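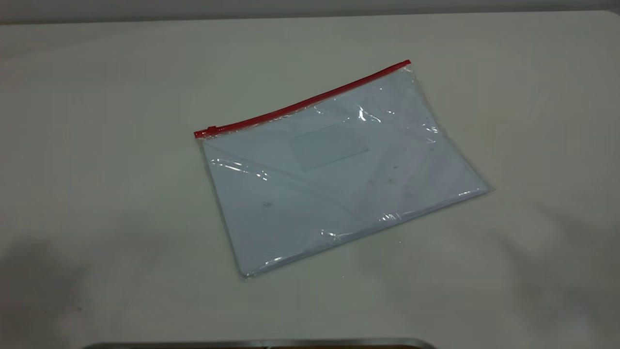 Handling Paper Records, Unit 6: Pouches, Folders and Other Places Documents Go to Be Forgotten
Notes by Hawi Alemneh, Mar 18, 2022

Bring one zipper pouch and one document you can afford to crease. Please don't bring your birth certificate. Someone did in August.

1. Why a pouch at all

A sheet protector is open at the top, and a folder is open on whichever side is facing the floor. A zipper pouch closes. For papers that travel (permits, intake forms, the lease nobody can find a second copy of) this is most of the argument. For papers that sit on a shelf for 15 years it is the wrong container, and we will get to boxes in Unit 7.

2. Clear or colored

Clear, with a colored zipper if you want to sort by color. At the Uvholm office red meant outgoing, and at Araya red meant whatever was left in the supply closet. Pick a meaning and write it down somewhere other than in the pouch.

Clear film has one bad habit: it wrinkles, and every wrinkle picks up the overhead light. If you need to read a page or scan it, take it out. Students lose more time tilting a pouch back and forth than they would spend opening it.

3. Loading

Square the stack on the table first. Slide it in bottom edge first, flat, and stop before the paper touches the zipper track. Press the air out with your forearm, working toward the opening, then run the slider all the way to one end. "Nearly closed" is a synonym for open.

A pouch that bulges is overfull. The Plavasier handbook allows 100 sheets, which I can only assume was tested by someone who didn't have to close it. Split the stack into 2 pouches.

4. Specks and smudges

Before you blame the paper, find out which layer the mark is on. Wipe the outside with a dry cloth. If the mark stays, take the page out and look again. Do not erase anything on an original — a gray dot may be a printing flaw, or it may be the only decimal point in the document.

5. For next time

Load, label and close one pouch, then hand it to your neighbor, who will try to get the papers out without bending a corner. Read the Dritico chapter on folder tabs. It is short and very angry.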